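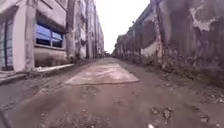
How often do the lanes and the yard get the full walk-round?

Twice a year, once in February and once in spring, with a shorter look after any heavy rain. The February round is for frost damage and blocked drainage. The spring round covers everything on the list below, item by item, in the order you meet it on foot.

Potorico Site Services
Outdoor Access and Grounds Checklist
Round: spring, Sat 6 April
Client: Flanitz residents' office
Areas: back alley, yard, entrance lane
Weather: overcast

Marks used: OK = no action. WATCH = look again next round. FIX = job to be raised. N/C = not checked.

Part A. Back alley

A1. Running surface, unpaved. WATCH
Passable on foot along its whole length. Dirt surface, so the February comment about dust in dry spells and mud in wet ones stands. No new fill has been ordered. If fill is laid later, it should be compacted in layers and finished below the top of the ledge, so water does not run toward the building.

A2. Raised concrete ledge along the building. FIX
Chipped and dirty. People use the ledge as a sidewalk, so chips at the edge count as a trip hazard here even though they would be cosmetic elsewhere. Patch the edge with repair mortar. Sweep before patching. Paint the repaired edge white when cured.

A3. Building wall, lower part. WATCH
Grime and streaking on the pale concrete. This was on the last list too. Check whether the staining lines up with the balcony above or with a downpipe. Wash a test patch before pricing the whole wall. Some areas look rough and unpainted, and these should not be pressure washed.

A4. Square pillar. WATCH
Dark stains running toward the base. Tap test at knee height and shoulder height: sound. No hollow spots found.

A5. Projecting balcony over the ground floor. WATCH
Checked from the ground only. A proper check of the underside needs a ladder and a second person. Book this together with A4 if the pillar stains get longer.

A6. Windows facing the alley. OK
Blue panes, gray frames. No resident has reported a loose pane. Cleaning is not part of this contract.

A7. Boundary wall, alley side. WATCH
Long and tall, so the check is for lean as well as for surface damage. Plumb line used at two points, both within what was recorded last time. Keep the foot of the wall clear so the next reading can be taken at the same spots.

A8. Clear width for a handcart. OK
The cart used for bulky waste goes through. No bags or furniture left out during the round.

Part B. Yard

B1. Ground surface. OK
Dirt, firm underfoot when walked. Pay attention to the places where vehicles stand, as wheels make ruts that later hold water. Fill ruts before they get deep enough to catch a foot.

B2. Parked vehicles. OK
Vans may use the yard but have to leave room to walk past on the building side. If a van blocks part of a wall, come back to that stretch later in the round and write N/C if it has not moved.

B3. Painted wall. WATCH, lower left N/C
The mural is to be kept, per the residents' office. Do not wash, scrape or touch up. Record flaking only. The lower left was behind a van and was not checked. The dark base near the ground gets splashed in rain and can be brushed by hand.

B4. Roof edge of the low building. OK
Viewed from the yard. No loose trim reported. Gutter cleaning is on the Revum work order and is not repeated here.

B5. Tall pole. N/C
Looked at from the ground, no test done. The office could not confirm who owns it. If it is a utility pole, nothing may be fixed to it, and that includes notices. Asset tag to be searched for under 2,753 in the old register, which is the only entry for a pole in this block. 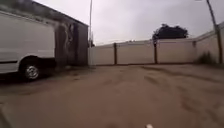 B6. Perimeter wall, panels and posts. OK
Light panels, dark brown posts. Push each post by hand at chest height. Any movement gets a FIX mark. No movement found. The corner where the wall turns should always be tested from both directions.

B7. Joint between building and perimeter wall. WATCH
Narrow pale panel at the foot of the pole. Check the fixings again after the next storm and look for gaps that would let a child or a dog through. Report to the office before closing anything up.

Part C. Entrance lane

C1. Lane surface. FIX
Worn concrete and packed earth, patched more than once, uneven. There are small depressions along it. Worst for anyone with a stroller, a walker or a suitcase. Price a proper repair of the worst patch first and leave the rest for the autumn budget.

C2. Loose gravel and broken paving. FIX
Sweep up the loose material and take out the broken pieces. Set a cone until it is filled. The quote from Baranauskienė allows for 40 bags of mix, and anything left over should go toward the depressions in C1. Tires throw gravel toward the doors, so this one goes ahead of the alley ledge.

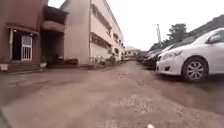

Parking is allowed on one side only, opposite the entrances, and that was being followed with three cars on the right. Moving them for the repair needs written notice to each household. The office has the list, 47 addresses in all, and sends the notice itself. Work cannot start on the gravel patch until the spaces beside it are free.

C3. Entrance steps. OK
Low concrete steps. Stand on each one near the edge and shift your weight. No rocking. Keep the block-like object beside the steps out of the walking line.

C4. Security gate. WATCH
White metal, vertical bars. Found slightly ajar. Ask the office whether it is meant to be kept shut. If so, check the closer and the latch on the next visit.

C5. Wall lamps by the doorway. N/C
Daytime round. Both lamps to be checked after dark.

C6. Boxes or planters at the covered entryway. OK
They may stay as long as they keep to the edge of the pavement.

C7. Items along the ground floor of the cream building. FIX
Clutter along the base of the wall. Office to ask residents to clear it. Anything that could block a way out goes first.

Next visit: after dark, for C5, with B3 lower left rechecked in daylight the same day.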